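Print this page | E-mail this article
Search this journal Go

3.2 The box and the table

We were fond of the table task from the start, perhaps because all of us have tidied a table at home while thinking of something else. In the Lodthorpe sessions, which ran through November, people cleared small things into an open box, and we let them take as long as they pleased over it. We kept 313 clearings in all, and more than 20 of them dealt with tissues, which people treated quite differently from anything firm (Garba was especially taken with this, and Section 4 is largely hers).

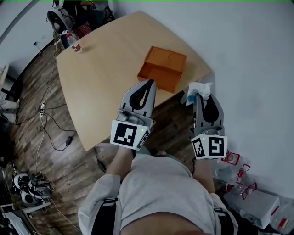 Category: Soft items

Figure 3. A crumpled white tissue held over the light wooden table, with the open orange box, still empty, near the middle and a small water bottle toward the far corner.

Bottles were left standing far more often than we had expected, and we come back to them below.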